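Home | Careers | Contact

Posted 22 December 2025 by Leire Escobar

Shelf Replenishment Clerk, Fetby

Part-time, evening shifts, starting in January. Two positions. The clerk reports to Caroline Makokha and fills the dry goods aisles.

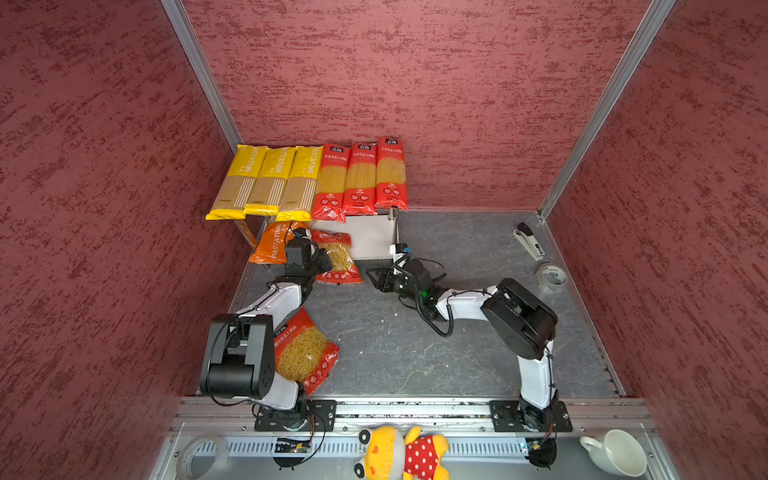

Duties include rotating stock by date, checking labels and recording shortages. Long packages such as dried spaghetti are laid flat side by side, with brand names showing. Lifting is required. Apply in writing, quoting reference 955.

This site uses cookies. Accept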